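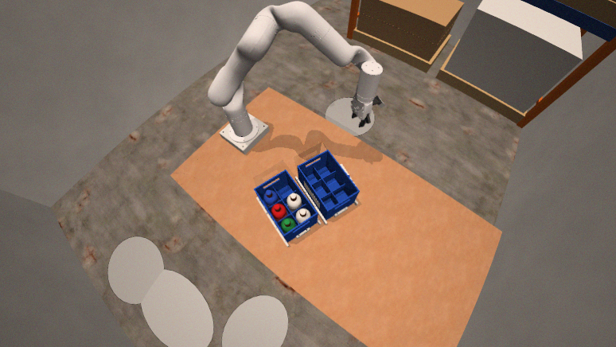
Volume 30, Number 2

The Eagle on the Flask
How a small river glassworks sold patriotism by the half pint

In the fall of 1843 a glassworks at Istolen, a landing on the river with one street and two taverns, filled an order for 3330 pocket flasks. The order survives in the firm's letter book, along with a complaint about the price of sand. The buyer wanted half pints in aquamarine, with an eagle on one side and a flag on the other, and he wanted them before the river froze.

The works belonged to the Nindano company, which had started out making window glass. Window glass was a hard business. It broke on the way to market, and every builder wanted it cheaper than the last one had paid. Flasks were smaller, thicker and easier to sell. A tavern keeper could fill them from the barrel, and the customer kept the bottle.

Most of what we know about the Nindano flasks comes from the Rivadeneira collection, now on long-term display in the old freight depot at Istolen. The collection was put together over three generations by a family that dealt in hardware and bought glass from farm sales on the side. They kept receipts. For a student of American glass, that matters almost as much as the bottles do.

A figured flask was made by blowing hot glass into a two-part metal mold. The design was cut into the inside of the mold in reverse, so that a mold cutter had to think backward when he lettered a banner. He did not always manage it. One Nindano mold has its N turned the wrong way, and the firm went on using it for years. Collectors pay extra for the mistake now. In its own day it was probably not noticed by anyone drinking from it.

The eagle was a safe choice. It offended no party and needed no words. Glasshouses up and down the country used it, and the Nindano cutter seems to have worked from a coin, because his bird has the same narrow neck and raised wings found on the silver of the period. The shield on its breast has the wrong number of stripes. Beneath it there is an oval frame, left blank, where a merchant could have had his own name added for a fee. The letter book records only one merchant who paid it.
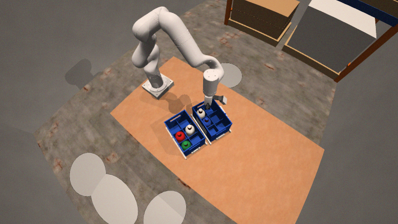 Packing was the part of the trade that ate the profit. The Nindano firm shipped in pine cases made by a cooper across the road, with the flasks laid in straw and the lids nailed down. Partitions cost more, and the firm argued with its buyers over who would pay for them. The idea has not changed much. A white bottle standing in its own compartment in a blue plastic crate, with a second crate set close beside it, would have made sense to any clerk on the Istolen landing, though he would have wondered about the blue. What the clerk had to work with was straw, and in wet weather straw settled and the flasks knocked together at the neck. The letter book is full of necks.

Breakage claims give us the best map we have of where the flasks went. They came in from river towns a week's travel downstream, from a canal port, and once from a ship's chandler on the coast who said he had opened a case and found mostly shoulders. The firm offered him credit. He wanted cash, and the letters between them run on for 30 pages before they stop.

Fewer letters deal with the design. One storekeeper asked for a plow in place of the flag, as his customers were farmers and had enough flags. Another wanted the eagle made larger. The firm answered both politely and sent the usual flask.
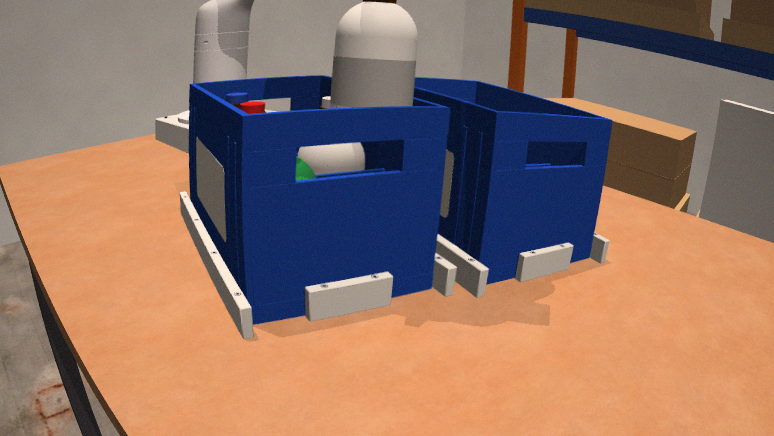 One longtime collector of the river glass takes issue with the whole idea that these were patriotic objects, saying that people bought whiskey and took whatever bottle it came in. There is something to this. No diary or letter found so far mentions anyone choosing a flask for its eagle. On the other hand, people held on to them. Flasks turn up in attics and on mantels with the wear of long handling on their high points, and plain ones do so far less often. Somebody thought the eagle was worth keeping after the whiskey was gone.

The Nindano works closed after a furnace fire – one November night, according to the family story, although the insurance papers have not been found. The molds were sold for scrap. Reproductions began to appear long afterward, the best known under the Flukex label, made in a deeper green than the originals and with a smooth base. The old flasks have a rough scar underneath, left where the iron rod was snapped away. Anyone shopping for one should turn it over first. 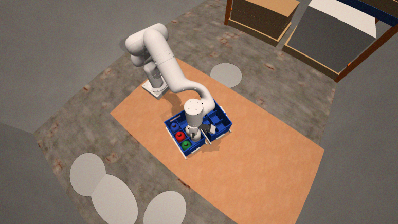 Robotic arm over a blue compartmented crate.

The depot display was rearranged on 1/1/23, and the flask with the backward N now has a case near the door. The letter book is kept in the back room and may be read by appointment. Its early pages are water stained, and the last few are blank except for a column of sums in pencil, which do not add up to the total written below them.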